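Search this site
Enter keywords
Go

Herkcombe tool library puts everything on a hook, and asks that it stay there

November 6, 2020
By Gwawr Gough

Herkcombe's tool library reopens this week with 506 items to lend, a new pegboard and a firm view on where the screwdrivers go.

The library, which lends to households for a flat yearly fee, has spent most of its life in plastic tubs. Members looking for a chisel were invited to put a hand in and hope. A stock check in February found 50 tools that the catalog said were out on loan and that were, in fact, at the bottom of tub four.

Čestmír Oravec, who runs the lending desk, spent $3,000 of a town grant on gray pegboard, hooks and a proper workbench, and the tubs went to the recycling center. Members were told of the change by letter. The letter was two pages long, and one of those pages was about scissors.

"They go up by the handles," Oravec said. "I did not think it needed a page, and then I watched people." 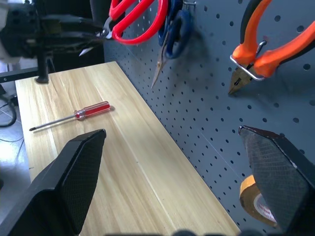

The rule for the bench is simpler. A tool may be laid on the wood while its borrower is being signed in or out, and at no other time. Oravec admits the rule is broken hourly, mostly by him. Screwdrivers are the worst offenders — they are small, they are always wanted, and every one of them seems to have been put down "just for a second."

More than 300 households have signed up, up from a number Oravec prefers not to discuss. The most borrowed item remains the long ladder, followed by a tile cutter that goes out for a weekend and comes back in a month. Late fees are still a dollar a day and are still, by long custom, paid in cookies.

Not everyone is won over. One member of nine years' standing told this reporter that she missed the tubs, where she had once gone in for a wrench and come out with a very good spirit level.

The library is in the old Lullska building, next to the post office, and is open mornings. Returns can be left at the desk. They should not be left on the bench.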